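Ticket 219: Voting page for Irngate Film Awards rejects valid codes
Status: Closed
Product: Dresent Ballot
Raised by: Awards office, Vimcombe

Reported
Members of the public voting in the Best Newcomer category get "Code already used" on their first try. The code comes by email after they pick a nominee. The jury categories are fine, as they use a separate login. First complaint reached us at 9.40 am, shortly after the shortlist went up.

Checks made
Tried it in 2 browsers with a new email address each time. Same message in both. Cleared cookies and tried again, no change. Asked a colleague at the Buchanan cinema to vote from their office connection and the code was accepted there.

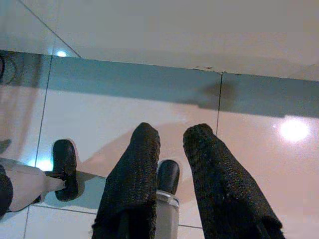

Support reply
The log shows each failed code being opened once before the voter clicks it. The mail filter on your side follows links in incoming messages to check them, and our page counts that as a use. The Buchanan office has no such filter. Some home email services do the same thing.

Change made
Opening the link no longer uses up the code. The voter now has to press Confirm on the page. Codes last 30 minutes, as before. Votes already counted are not affected.

Follow-up from awards office
Retested at 2.15 pm with 6 addresses, all accepted. Please can the people who were turned away be sent a new code? The nominees' names also run over two lines on phones, but that can wait for a separate ticket.

Support reply
New codes sent. Closing this one.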